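Home | Ask | Tags | Unanswered | Log in

Planner says "start state valid" but every trajectory over the sink fails in sim 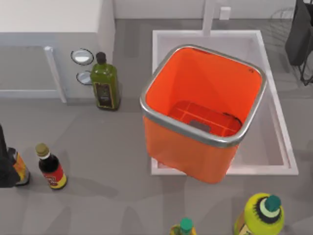

What does the planner check a carried object against?

It checks against whatever is in the planning world at the moment you call it, which can be a different list from what the simulator renders. An object has to be attached to a link before the planner will treat it as part of the arm.

OK so, my actual problem. I'm using Rutano for planning and Meltine as the simulator, kitchen world, and the job is moving an orange bin over the sink without hitting the bottles on the counter. The first waypoint is fine. Then I ask for a path to the drop pose and get "no solution" after 2,817 samples, every single time, same number (I fixed the seed). If I delete the sink from the planning world it solves right away! I've been at this since March and I'm out of ideas. Is it my collision mesh?

3 answers

Answer 1 (accepted)

I'd bet on the sink mesh. Rutano wraps every imported mesh in a convex hull unless you tell it otherwise, and the hull of a basin is a solid block. So your bin can float above it all day, but as soon as the goal dips below the rim you're "inside" the block. Turn on the collision view and look at the basin from the side, you'll spot it fast. Then run the mesh through Pindel (I cap it at 6 pieces for sinks, more for dish racks) and reload. Do the bin too while you're there, same issue if you ever want to put things in it.

Also check your padding. Mine was in millimeters and the config wanted meters, and I lost a whole evening to that one.

Answer 2

did you try raising the sample limit? i set mine to 100 times the default and it worked, kind of slow though

Comment: tried it, same error, just took longer to get there. The hull thing was it, thanks!!

Answer 3

I switched to Vilela for stuff like this and never went back. Doesn't really answer your question, sorry, but its error messages do tell you which pair of objects collided.

Viewed 2,026 times

Related questions
Attached object vanishes after world reset
Meltine and Rutano disagree on object pose
How many pieces for a dish rack in Pindel?
Fixed seed, different path on second machine
Vilela import: units for padding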